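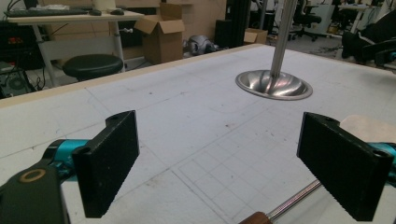 White work table, with wood-handled rod. See item 3.1.

Lultthorpe workshop, Natden building
Periodic safety inspection
Date: 11th November
Inspected by: Maja Krawczyk
Accompanied by: Justinas Laur
Previous inspection: April (Santeri Savolainen)

Ratings: OK, Minor, Action, N/A. Items rated Action stay open until signed off by the site lead. Comments follow the rating where needed.

1. Access and exits

1.1 Main door opens fully and closes without force
OK

1.2 Rear exit clear on both sides
Action. Door opens but stops short against a pallet in the yard. Inside approach clear. Same finding in April. Pallet to be removed and the ground hatched in yellow. Owner: Kelechi Akinola.

1.3 Exit signs lit
Minor. Sign over the rear exit flickers on test. Stays on with mains power. Lamp or battery, not established.

1.4 Floor level and free of trip hazards
OK in the main room. Rubber mat at the wash sink has curled at one corner. Trim or replace.

2. Fire

2.1 Extinguishers in place, gauge in range, tag current
Minor. All gauges in range. The tag on the unit by the paint cupboard is unreadable from solvent. Ask the service firm for a new tag on the next visit; do not copy the date across by hand.

2.2 Alarm tested
OK. Heard in the store room with the door shut and the extractor running. Log sheet initialed by R. Pesonen.

2.3 Flammables stored in metal cupboard
Action. Cupboard itself is sound and latches. Two cans of thinner were on the shelf above the kettle. Moved during inspection. The cupboard is almost full, and this will happen again unless the old varnish is disposed of.

2.4 Oily rags in lidded bin
OK. Bin emptied the same morning per log.

3. Benches and hand tools

3.1 Work surfaces stable, clean, no splits or raised edges
OK

3.2 Handles tight, no cracks
Minor. One mallet head loose on the shadow board. Taken out of use and tagged.

3.3 Files and rasps fitted with handles
Action. 6 files in the lower drawer have bare tangs. Fit handles or discard. Carried over from April with no change.

3.4 Vises: jaws aligned, screw greased
OK

4. Fixed machines

4.1 Guards fitted and adjusted
Drill press: OK
Bandsaw: Minor. Upper guard had been left 8 inches above the table after the last job. Lowered. Remind users at induction.
Disc sander: OK

4.2 Emergency stops tested
OK on all machines. The bandsaw stop needs a firmer push than the others. Within limits.

4.3 Dust extraction
Action. Flow weak at the sander port with all other gates closed. Hose from the Miettinen collector has a split behind the duct clamp, taped over. Tape is not an accepted repair. Sander locked off until the hose is replaced.

5. Electrical

5.1 Cords and plugs undamaged
OK

5.2 Extension cords used for temporary supply only
Minor. Cord to the Cusa heater has been in place long enough to collect dust along its full length. Either relocate the heater or have an outlet added.

5.3 Panel accessible
OK

6. First aid

6.1 Kit complete against lid list
Minor. Eyewash expired. Plasters low.

6.2 Accident book present
OK. No entries since April.

Comments from site lead

1.2 - pallet belongs to the unit next door. Have spoken to them, will move it myself if it is still there.
3.3 - handles ordered.
4.3 - agreed, key to the lock is with me.
K. Akinola

Follow-up check on open items: M. Krawczyk, once the hose is fitted.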